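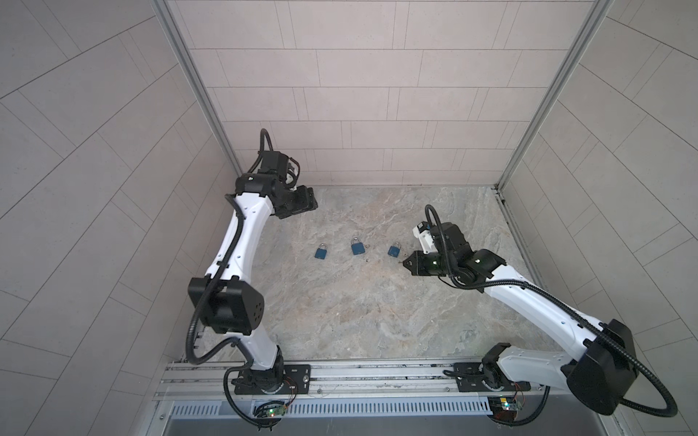 Foslow opens a locker hire scheme for people who own too much

FOR IMMEDIATE RELEASE
1/7/22

The market town of Foslow has many fine things, among them a clock that is right in the summer and a bakery that sells out by ten. What it has lacked, until this week, is anywhere to leave a bag.

Cosis, the storage firm based in the old Surdu dye works, has opened 1000 lockers on the ground floor of the building. They can be hired by the day, the month or the year, and they come in four sizes, the largest of which will take a bicycle if you are firm with the handlebars.

The scheme follows a trial in December, when the company offered free lockers to Christmas shoppers. Take-up was brisk. Collection was less so, and Cosis would still like to hear from the owner of a boxed fondue set and a single ski.

"People in Foslow live in lovely old houses with no cupboards," said Habibur Munasinghe, founder of Cosis. "I live in one myself. My wife has asked me to stop keeping paint in the bath. I started this company partly to help the town and partly to get the bath back."

Each locker is fastened with an ordinary padlock and key. Mr Munasinghe looked at fingerprint readers, phone apps and a keypad that played a tune, and sent all of them back. The keypad was returned with a note.

"A key works when your phone is flat," he said. "You can also give it to your mum."

Customers may bring a padlock of their own or borrow one at the desk for a deposit of £3. Spare keys are kept in the office safe, and anyone who loses theirs will be asked to prove who they are and to look a bit sorry.

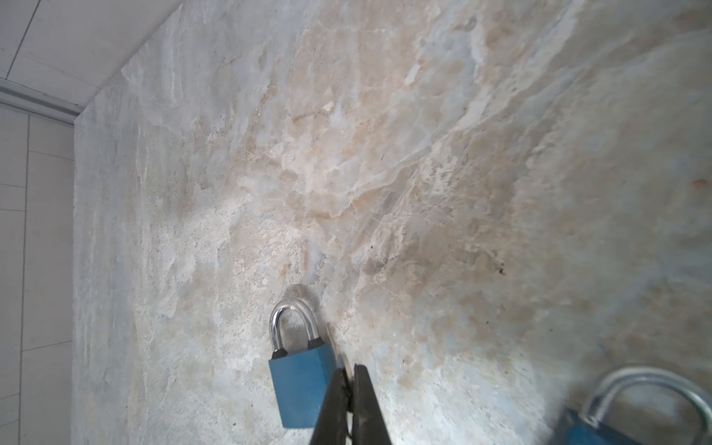
What may be stored

Most things. Cosis will happily take luggage, sports kit, tools, books, winter coats and the exercise equipment you bought in good faith. It will not take food, fireworks, petrol or pets, and would prefer not to discuss why the last of these had to be printed on the form.

Getting there

The Surdu building is on Gutell Lane, two minutes' walk from the bus station and slightly longer if you follow the signs. There is level access from the yard, and parking for loading and unloading. Doors open at seven in the morning and close at nine at night.

Prices

Small lockers start at £2 a day. Monthly and yearly rates are on display at the desk. Foslow residents get the first month at half price on showing a council tax bill, which Cosis hopes will be the first nice thing ever to come of having one.

Press visits are welcome by arrangement with the Cosis office. Tea is provided. Please take your bags home with you or hire a locker.

ENDS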